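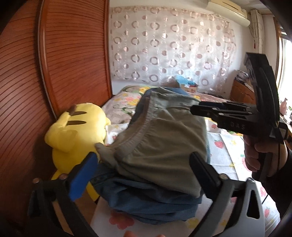 Olive over denim, with the blue pad on the left finger.

The pad is the part I want to talk about, so anyone who came for laundry tips can leave now.

I look after a pair of hand-held grippers, which sounds like a job and is mostly a matter of screws. You hold one in each hand, you fold and shift clothes with them all afternoon, and by evening something on one of them has worked itself a quarter turn loose. It is never the screw you checked in the morning. I have a theory that they take shifts.

My routine used to be that I waited for a rattle. Then in November a jaw began to droop in the middle of a pile of shirts, and Fanni Kozma, who had lent me her good hex keys, asked to see my maintenance log. I didn't have a maintenance log. I have one now. It's a school notebook and the first entry is an apology to Fanni.

Since then it goes like this. Before I start, I put a key on the screws at the base of the pad and on the one where the jaw meets its bracket. Snug, then stop. I used to go snug, then a bit more for luck, and the luck cost me a stripped head and an evening with a rubber band and a lot of bad language. After that I close the fingers on nothing and look at them from the front. If they meet crooked, I back the bracket off, squeeze the fingers shut by hand, and tighten while they're still touching. Lâm Nghiêm taught me that one over the phone, with his mouth full.

Then the pad. Lint gets on it, and a linty pad slides on denim the way socks slide on a kitchen floor. I wipe it with a damp cloth and let it dry while I make coffee. No alcohol – I tried that on an older one and it went shiny, then stiff, then into the trash. The counter in my notebook says the current pad has done 2,646 grabs. The last one made it to 3,546 before a corner lifted, so I've got a spare sitting in the drawer and I'm trying not to look at it.

Waistbands are my test piece. Thick elastic folded over a soft stack is about the rudest thing you can hand a pair of fingers, springy on top and mush underneath. If the gripper can close on that without shoving the whole pile sideways, I call it aligned and get on with my life. If it can't, I go back to the bracket and say hello to the screw.

Cristian Ñahui wants me to try thread locker. He's probably right, and I've been saying I'll do it for 5 weeks. The bottle is on the shelf, behind the coffee. I also need to order more of the small screws, as two went under the wardrobe and I'm not moving the wardrobe.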